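Harbor album goes online at Brendbridge

10/4/18

The Pálfi album is finally up! If you've been to any of our picture evenings you've heard me go on about it: the big green album of Buvimholm harbor views that used to sit in the map room at Brendbridge, where you had to book a table and wash your hands and turn the pages with somebody watching you. As of this week the whole thing is on the library's web gallery, all 308 prints, and you can look at it in your pajamas.

I spent most of last night doing just that. I meant to check the first few pages for this write-up and then go to bed, and I was still clicking through the fish market at one in the morning.

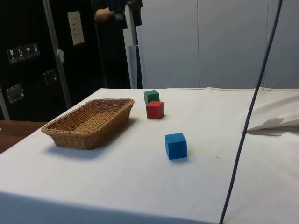

For anyone new, the album was put together by a ship's agent named Pálfi, who lived above his office on the quay and bought prints from whoever was passing through with a camera. He didn't take any of them himself, as far as we can tell. He pasted them in any old order, so you get a view of the lighthouse next to a wedding next to a broken crane, and he wrote under them in a brown ink that has faded badly on the first pages and hardly at all on the last ones. The handwriting is small and kind of cross-looking. Shuk-fan Fang has typed up every caption she could read, and you can now search them, so typing "ferry" or "ice" or "my cousin" will get you somewhere. (Try "my cousin." There's a lot of him.)

The zoom is the best part for me. On the view looking down from the chapel hill, you can go in close enough to read the sign over the rope store, and behind it there's a lane I had never noticed in the real album, with washing strung across it and a man sitting on a barrel. I must have looked at that page 40 times with a magnifying glass. Byung-chul Baek did the scanning and tells me he did that one over again three times to get rid of a shine on the left side.

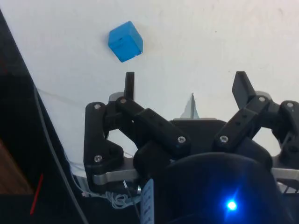
The hand-colored prints are their own little section, and they're the ones people are going to argue about. Whoever did the coloring at the studio had a heavy hand with the blue, and on some of the views every roof in town comes out as one flat shape, as if it had been cut from paper. Compare that with the small blue cube in the picture here, tilted so you get three faces at once, the top one lighter and the two sides darker, and your eye reads it as solid right away. The better colorist (there were two, I'm sure of it) knew to do the same with the customs house, pale along the top of the roof and deeper down the sides, and it sits up off the page. The other one just filled in the lines. Aldo Gentile thinks it was a single person who got tired toward the end of the batch, and he and I are not going to settle that any time soon.

A few things aren't working yet. The map that's supposed to show where each view was taken from puts the lighthouse inland, and if you open a print on your phone the caption slides underneath it. Both have been reported. The print on page 12 shows up twice and the one on page 13 doesn't show up at all, so if you're looking for the skating party, hang on a bit.

They'd also like some help with names. Most of the street views have people standing around in them, and Pálfi only bothered to say who they were when he was annoyed with them. There's a box under every picture where you can leave a note, and Hsiu-ying Kao reads all of them and writes back.
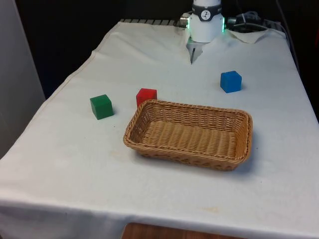
Talk and evening viewing

Jui-lin Lam is giving a talk on the album in the upstairs room at Brendbridge later in October, with the real thing out on the table for once. It's on the harbor before the new breakwater, and she has promised to bring her own photos taken from the same spots, including one where she had to stand in a parking lot to get the angle. The room holds 30, so put your name down at the front desk. Music after from Fustudance, who are playing some of the old quay tunes and are usually pretty loud. Coffee is free, and the cake isn't.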